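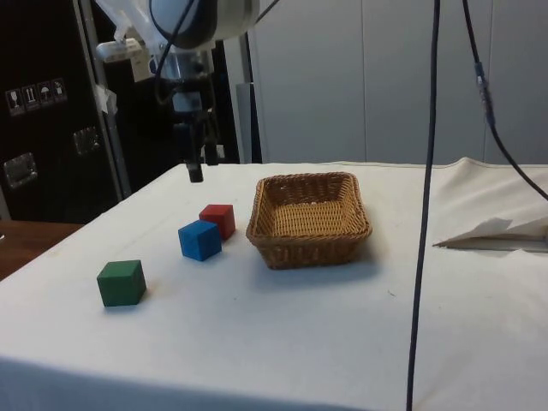 By Jhun Javier, Grerkley Home

The Pirkska Table Cover

We've been selling linens for a good long while now, and the Pirkska is still the cloth I take home myself. It's a plain white cotton cover, heavy enough to hang nicely over the edge of a table -- and soft enough that you won't mind leaning your elbows on it through a second cup of coffee! It comes folded, so give it a warm iron (or just let it rest overnight, I usually do).

Weight: 200 gsm
Length: 267 cm
Item no. 2085

Wash it warm with your other whites and skip the bleach, please. If you'd like napkins to go with it, the Lenz set is cut from the same cotton, and we hem both right here in the shop. New covers are back on the shelf in October.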